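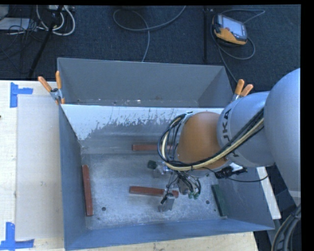
큰 회색 철판 통, 안에 적갈색 막대와 짙은 녹색 막대

Gumau 살림·공방 도움터 > 정리와 수납 > 작업대 주변

큰 철판 통 안에서 긴 막대들이 제멋대로 누워 있어요. 칸막이를 할까요, 바닥을 깔까요?

작성: 연필깎이통
2022년 3월 27일
조회 201

안녕하세요! 늘 읽기만 하다가 처음으로 글을 써 봅니다. 여기 정리 글들 보면서 서랍 세 개를 갈아엎은 사람이라 벌써부터 두근두근하네요.

고민은 사진의 저 통이에요. 회색 철판으로 된 큼직한 통인데 저는 이 통이 정말 마음에 들어요. 입구가 시원하게 열려 있어서 위에서 한눈에 다 보이고, 아무리 막 다뤄도 묵묵하고, 무엇보다 긴 물건이 눕혀서 들어갑니다! 예전에는 종이 상자에 세워서 꽂아 뒀는데 상자 바닥이 터져서 한꺼번에 쏟아진 적이 있거든요. 그 뒤로 종이 상자는 쳐다보지도 않아요.

그런데 긴 막대를 넣어 두면 가지런히 있는 법이 없어요. 하나는 뒤쪽에 가로로 누워 있고, 하나는 앞쪽에 비스듬히, 또 하나는 왼쪽 벽을 따라 길게 붙어 있고요. 넣을 때는 분명히 나란히 넣는데 하나 꺼내면서 옆의 것을 건드리고, 그걸 바로잡다가 또 다른 걸 건드립니다. 색이 적갈색이랑 짙은 녹색이라 찾기는 쉬운데, 적갈색끼리는 길이를 대 봐야 구분이 돼서 결국 다 꺼내게 돼요.

두 번째 고민은 소리예요. 철판 바닥에 막대가 닿으면 방 전체가 울려요. 방바닥은 남색 카펫이라 발소리도 안 나는 조용한 방인데 통에서만 징 소리가 납니다. 저녁에 작업하면 식구들이 문을 열고 무슨 일이냐고 물어봐요. 작업하는 날마다 물어봐요.

세 번째는 상판 걱정입니다. 통이 밝은색 나무 탁자 쪽에 걸쳐 있어서 통을 조금만 밀어도 나무에 자국이 날까 봐 조마조마해요. 이 나무색이 너무 예뻐서 샀는데!

제가 생각해 본 방법은 이렇습니다.

가) 통 안에 칸막이를 넣어서 막대를 종류별로 나눈다
나) 칸막이 없이 바닥에 뭔가를 깔아서 소리와 미끄러짐만 잡는다
다) 통을 포기하고 벽걸이로 간다 (벽에 구멍을 못 뚫어요... 사실상 탈락)

가)로 하고 싶은 마음이 굴뚝같은데, 칸을 나누면 긴 막대가 안 들어갈 것 같기도 하고요. 제일 긴 게 85센티예요. 막대는 자주 넣었다 뺐다 하는 물건이라 꺼내기 쉬운 게 첫째입니다. 예산은 크지 않지만 만드는 건 뭐든 좋아해요. 자르고 붙이고 재는 것 전부 환영이에요! 비슷한 통 쓰시는 분들 계시면 어떻게 쓰시는지 자랑이라도 해 주세요.

답글 3개

나사풀린오후

저 이런 통 너무 좋아해요!! 반갑습니다. 저희 집에도 비슷한 게 있는데 저는 천 자투리 롤이랑 커튼봉을 눕혀 둡니다.

순서를 바꿔서 바닥부터 하시라고 말씀드리고 싶어요. 칸막이를 먼저 넣으면 나중에 바닥재를 칸마다 따로 잘라야 해서 손이 몇 배로 가요. 제가 그렇게 했다가 이틀을 날렸거든요. 바닥을 한 장으로 쫙 깔고, 일주일쯤 써 보고, 그래도 필요하면 그때 칸막이를 얹으세요.

바닥재는 제가 써 본 것만 적어 볼게요.

펠트: 소리를 제일 잘 잡아요. 저는 Idberg 펠트 두꺼운 걸 썼는데 넣는 순간 집이 달라진 줄 알았어요. 막대를 툭 놓아도 '톡' 하고 끝납니다. 단점은 부스러기예요. 톱밥이나 실밥이 박히면 잘 안 털려서 접착 롤러로 밀어야 해요.

코르크: 적당히 조용하고 적당히 안 미끄러져요. 모서리가 잘 부서지니까 통 크기보다 살짝 작게 자르세요. 딱 맞게 자르면 들어갈 때 귀퉁이가 떨어져 나가요.

고무 매트: 미끄러짐은 이게 최고인데 냄새가 있어요. 베란다에 며칠 널어 두면 많이 빠집니다. 다만 칠을 한 물건을 고무 위에 오래 두면 색이 옮는 일이 있더라고요. 저는 흰 커튼봉에 까만 줄이 생겨서 한참 문질렀어요. 막대에 색이 있다고 하셨으니 짧은 토막으로 먼저 시험해 보시면 좋겠어요.

골판지: 급할 때요. 진짜 급할 때만요.

자를 때 요령도 하나 드릴게요. 통 바닥을 줄자로 재지 말고 큰 종이를 안에 넣고 손톱으로 모서리를 눌러 본을 뜨세요. 철판 통은 접힌 부분 안쪽이 둥그스름한 경우가 있어서 줄자로 재면 꼭 한쪽이 남아요. 본을 뜨면 한 번에 맞습니다. 종이는 버리지 말고 말아 두세요. 바닥재 갈 때 또 써요!

그리고 바닥재는 접착제로 붙이지 마세요. 양면테이프를 네 귀퉁이에 조금씩만 쓰면 충분하고, 꺼내서 털 수 있어야 오래 씁니다. 저는 Leone 양면테이프 얇은 걸로 했는데 떼어 낼 때 자국이 거의 없었어요.

꼭 후기 올려 주세요. 징 소리가 사라졌는지 너무 궁금해요!

모서리사랑

칸막이파가 왔습니다. 길이 85센티면 충분히 됩니다!

다들 칸막이라고 하면 바둑판을 떠올리시는데 긴 물건은 세로줄만 있으면 돼요. 가로로 막는 판을 하나도 넣지 말고, 통의 긴 쪽과 나란하게 낮은 턱만 세우세요. 저는 턱 높이를 20밀리로 했습니다. 낮아 보이죠? 그런데 눕혀 놓은 막대가 옆으로 넘어가지 않을 정도면 되고, 높으면 손이 안 들어가서 꺼낼 때마다 손등이 쓸려요. 낮은 턱이 훨씬 편합니다. 처음에 손바닥만 한 높이로 만들었다가 톱으로 다시 다 잘랐어요.

만드는 순서입니다.

먼저 막대를 전부 꺼내서 탁자 위에 색깔별, 길이별로 늘어놓으세요. 이때 수건을 한 장 깔아 주시고요. 제일 굵은 막대 폭에 손가락 하나 들어갈 여유를 더한 것이 한 칸의 폭입니다. 손가락 여유를 빼먹으면 끼어서 안 나와요.

다음으로 각목이나 쫄대를 통 안쪽 길이보다 조금 짧게 자릅니다. 문구점이나 철물점에 가면 쫄대 한 개에 2000원이면 사요. 양 끝은 사포로 둥글려 주세요.

그다음 짧은 쪽 벽에 닿는 자리마다 받침 조각을 하나씩 대고 쫄대를 그 위에 끼웁니다. 사다리를 눕힌 모양이 되는데, 통에 구멍을 뚫지 않고 통째로 들어서 뺄 수 있어요. 청소할 때 그냥 번쩍 들면 끝! 저는 이게 제일 자랑스럽습니다.

마지막으로 칸 끝에 색 테이프를 붙이세요. 적갈색 막대 칸에는 비슷한 색, 녹색 막대 칸에는 녹색. 글씨를 써 붙이면 위에서 볼 때 거꾸로 읽히는 자리가 생기는데 색은 어느 쪽에서 봐도 읽혀요. 같은 적갈색인데 길이가 다른 것들은 테이프를 한 줄, 두 줄로 구분하시면 대 볼 필요가 없습니다. 저는 Bromov 마스킹 테이프를 쓰는데 색이 많아서 고르는 재미가 있어요.

막대가 많이 늘어날 예정이면 칸을 하나 비워 두세요. 저는 꽉 채워 만들었다가 6월에 새 재료가 들어와서 처음부터 다시 만들었습니다. 그 핑계로 톱질을 또 해서 즐거웠으니 괜찮아요.

한 가지만 여쭤볼게요. 막대 재질이 글에 없는데 나무인가요, 금속인가요, 플라스틱인가요? 금속처럼 무거운 거라면 쫄대보다 두꺼운 각목으로 가시고요, 가벼운 거라면 하드보드지를 두 겹으로 접어 세워도 버팁니다.

귤상자

그냥 수건 깔면 됩니다. 저는 헌 수건 깔고 잘 쓰고 있어요.

탁자 긁히는 건 통 바닥에 의자 다리용 펠트 스티커 붙이세요. 붙이기 전에 기름기 꼭 닦으시고요. 철판은 안 닦고 붙이면 금방 밀려요. 그리고 통 밑면 말고 가장자리 접힌 부분도 손으로 한번 쓸어 보세요, 장갑 끼고. 날이 서 있으면 줄로 살살 갈아 주면 됩니다. 탁자에 걸치는 부분이 거기라서 자국도 주로 거기서 나요.

통 옮길 때는 밀지 말고 드세요. 막대 먼저 빼고요.

글쓴이 덧글
연필깎이통

와, 이렇게 자세히 써 주실 줄 몰랐어요. 읽다가 벌떡 일어나서 큰 종이부터 찾았습니다!

바닥 먼저, 칸막이는 그다음으로 갈게요. 본 뜨는 방법은 생각도 못 했어요. 지금까지 서랍 바닥지를 줄자로 재서 자르고 매번 한쪽이 들떴는데 드디어 이유를 알았네요. 펠트로 하고 싶은데 부스러기 얘기 때문에 조금 흔들립니다. 접착 롤러는 옷장에 있으니 일단 펠트로 시작해 볼게요.

눕힌 사다리 모양도 꼭 만들 거예요. 번쩍 들어서 빼는 장면을 상상하니까 벌써 신나요. 턱 높이 얘기 안 해 주셨으면 저도 높게 만들었을 거예요. 테이프 한 줄 두 줄도 너무 좋고요!

스티커는 오늘 당장 붙이려고 주문 목록에 넣었어요. 장갑도요.

나사풀린오후

펠트 자를 때 가위보다 새 칼날이 깨끗하게 잘려요! 밑에 두꺼운 골판지 받치시고요, 예쁜 나무 상판에 바로 대고 자르시면 안 돼요. 저는 식탁에 그어 버렸어요.

모서리사랑

사다리 완성하면 사진 꼭이요! 저도 이번에 새로 하나 더 짜려고 쫄대 사다 놨습니다. 이번에는 맨 끝 칸을 좁게 해서 연필이랑 자를 넣어 볼까 해요.

이 글과 비슷한 글
철물 서랍 바닥에 뭐 깔고 쓰세요?
긴 자와 커튼봉, 눕혀서 보관하는 분
나무 상판에 생긴 눌린 자국 펴 보기
마스킹 테이프로 색깔 구분하는 법 모음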